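Old office towers as music servers – who else is hooked?

slowspindle
Fri 9 August
I finished ripping the last of my CDs, 1056 albums, and the whole lot now plays from a secondhand desktop I picked up at Brurkura in Vostholm. I love this setup! Gapless playback works, my kids can search by composer, and I've found records I forgot I owned. These old towers are so easy to get into, too. Side panel off and you're looking straight at the processor.

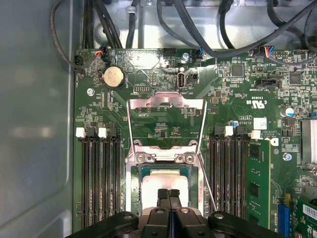
Noboru Katayama
Congrats on the ripping! I'm going to argue with the tower part, though. Mine ran day and night and I could see it on the power bill. I switched to a little Vonus box in May and it does the same job. Playing a FLAC file is no work at all for a computer.

slowspindle
Fair, but mine sleeps when we're not listening – it wakes up over the network when somebody opens the app. And I like having room for 2 big drives, one for music and one for the backup.
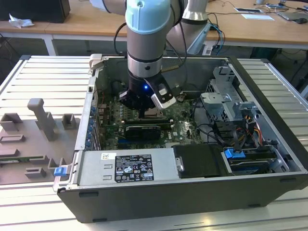

Lying on its side with the panel off, graphics card still in.

papersleeve
A backup in the same case isn't a backup, sorry. One bad power supply and you're ripping all those discs again. Get a USB drive, copy everything and leave it at your sister's.

slowspindle
Ouch, okay, you're right. USB drive goes on the list.

hatch_end
Team tower here! I do agree about pulling the graphics card if you never plug in a monitor.

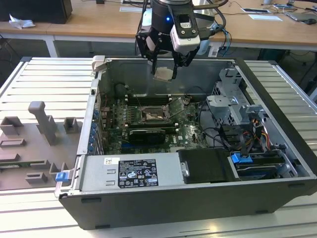
The other thing I'd spend money on is a quiet fan. I got mine from Tzanetos, and the slow movements finally sound like slow movements. Oh, and fix your tags before you add anything else. I had Dvorak under three spellings and it drove me up the wall.

Noboru Katayama
Or no fan at all, which is what I have :) Agreed on tags. Classical is a mess everywhere. I put the composer in the album artist field and never looked back.

papersleeve
Composer as album artist? No way. What do you do with a recital disc that has five composers on it? 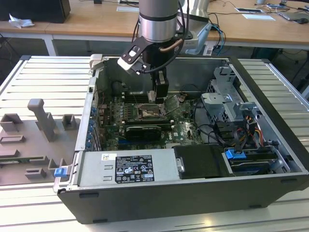

I keep the performer there and browse by the composer tag. It takes longer to set up, but box sets stay in one piece and my wife can find her piano recitals without asking me.

slowspindle
Trying papersleeve's way tonight, starting with the string quartets. Wish me luck!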